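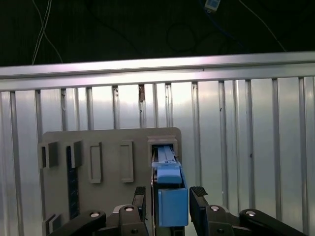
If you have ever sat at a kitchen table with a child who would do anything, anything at all, to get out of reading one more page aloud, then you will know why I drove to Hanesham on a Saturday in May with such a full heart! Baiba Zariņš has run the reading room there for 12 years, and this spring she opened an evening group for grown-ups with dyslexia, people who left school sure they were slow. She hoped for 4. On the first night she had to borrow chairs from the bakery next door.

Dariusz Lis came straight from work. He is past 40 and had never finished a novel - he used to have his wife read him the menus (she says he always ordered the soup anyway). He is on chapter nine of a sea story now, and he read me a whole page of it, slowly, with his finger under the line, and then he asked if I wanted to hear the next one.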